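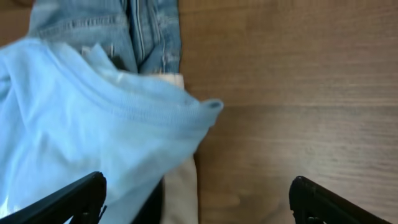
Laundry Room Refit, Gallery 4: Sorting and Folding

Posted Oct 20, 2019

This page covers the last stage of the Priseck house refit: the folding table and the sorting routine that goes with it. Plumbing, venting and shelving are on the earlier gallery pages. Measurements are in centimeters unless marked otherwise.

The table

The folding table stands against the long wall, opposite the machines. The top is 190 long and 60 deep. It was bought secondhand in September and refinished in place. The old finish was taken off with a card scraper, and the surface was sanded to 180 grit with the grain. Three coats of oil went on, thinned for the first coat only. Each coat was wiped back after 20 minutes and left overnight.

A medium-brown tone was chosen over the paler one tried on the underside. Lint shows on it more than expected. A damp cloth removes it. The fine grain runs lengthwise and the surface is smooth enough that knits do not catch, which was the main complaint about the old painted board.

Height was the only dimension that needed a second attempt. The first setting was too low for folding jeans without bending. The legs were blocked up 3 on hardwood pads, screwed from below. The pads are glued to felt on the floor side.

Sorting order

Loads come out of the dryer mixed and go to the left end of the table. The right end is kept clear for folding. This is the whole system, and it works as long as baskets are not parked on the clear end.

Heavy items are folded first. Jeans hold heat longest along the waistband and the doubled seams, and those are the places to check for damp before anything is stacked. If the fly or the pocket edges are still damp, the pair goes on the rail under the shelf and is left there until evening.

Light knits come second. A thin knit left in a heap sets its creases in a short time, and diagonal folds across the body are the hardest to smooth by hand. Shake once, lay face down, smooth from the collar to the hem.

Denim

Fold in half lengthwise with the back pockets outside. Pull the crotch point straight so that it lies flat. Fold the hem up to the waistband, then fold once more. Faded or worn patches should be kept away from the fold line where possible. Repeated creasing in one place thins the cloth there first.

A medium wash is still washed apart from pale colors for the first several loads. After that, blue denim and light blue tops have gone through together at the Priseck house with no transfer noted.

T-shirts and light sweaters

A folding board was tried and dropped. It was sized for dress shirts and left a wide margin on small knits. Folding by hand to a third of the body width gives a stack that fits the Giltetti shelf inserts with a little clearance at the front.

Light sweaters are folded with the sleeves flat across the back. Hangers are not used for them. The shoulder marks took two washes to come out.

Shelf inserts

The inserts are the shallow Giltetti type, ordered through Palacios. One arrived with a split corner and was replaced. They are not fixed down. The lip at the front is enough to hold a stack when the neighboring one is pulled out.

Lighting

The single ceiling fitting was replaced with a Vemov strip rated at 1000 lumens, mounted above the front edge of the table. With the old fitting, the person folding threw a shadow on the work. The new position gives even light along the top, and stains can be found before an item is put away. The driver hums slightly for the first minute after switching on.

Still to do

Edge of the table: the front corners are square and need easing with a block plane.

Rail under the shelf: the left bracket is into plasterboard only and should be moved to the stud.

Oil: one maintenance coat in the spring, same product, wiped on thin.

Previous: Gallery 3, Shelving and Rail
Next: Parts List and Costs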